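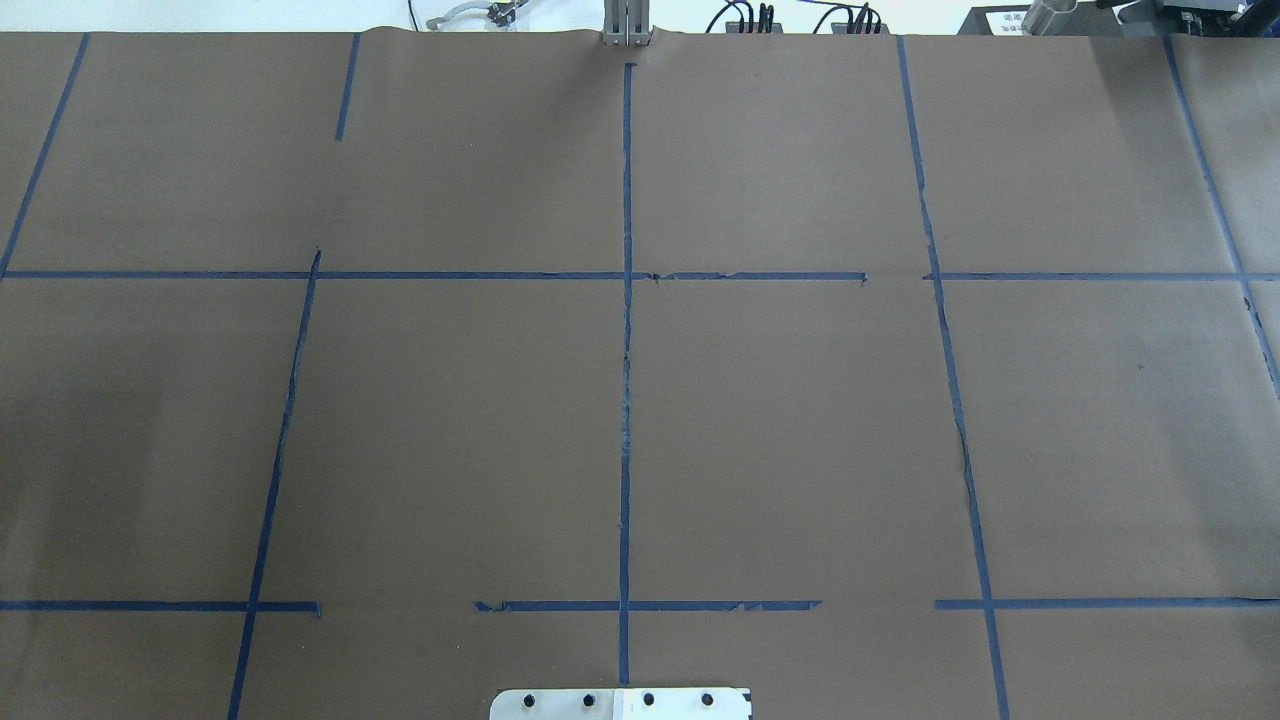 Tape grid for checking placement error: how much does uneven tape matter?

Rocío Itturra

We are repeating the placement test from the Tiltari report on a table covered with brown kraft paper. The cells are marked with blue painter's tape, laid by hand, so several lines slant and the cells differ in width. The method asks for the error per cell over 70 placements. Mean error is 22 mm by the head camera and 36 mm by the wrist camera. Is the grid to blame, or the calibration?

Gediminas Eglītis

Probably both. Cell shape does not matter if you measure each crossing once and store it. Tape edges do matter, as the line fit follows them. Check in this order:

1. Look at every crossing from the wrist view. Folded or torn tape shifts the fitted line, and shadows on the paper can be taken for an edge. 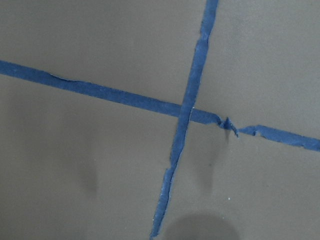 2. Replace bad strips and cut the ends with a knife.

3. Touch each crossing with the tool tip and save the arm's reading as the reference. Compare both cameras with that — not with each other.

Bienvenido Calimlim

I'd just print a grid. We did that at Fomska and never went back to tape.

Ilango Annamalai

Agree with step 3. Park the arm over a crossing, let it settle, and take the head view and the joint readings together. Watch for the arm hiding part of a line; our fit dropped those segments without a warning.
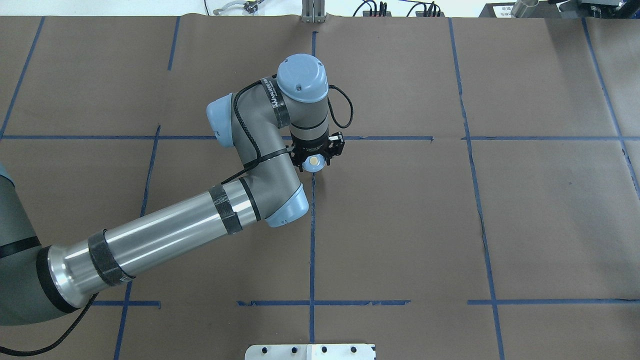 Can the wrist camera be left out of the error figure altogether?

Only if you report the head camera result as such. The two have different error sources, and a single mean hides that.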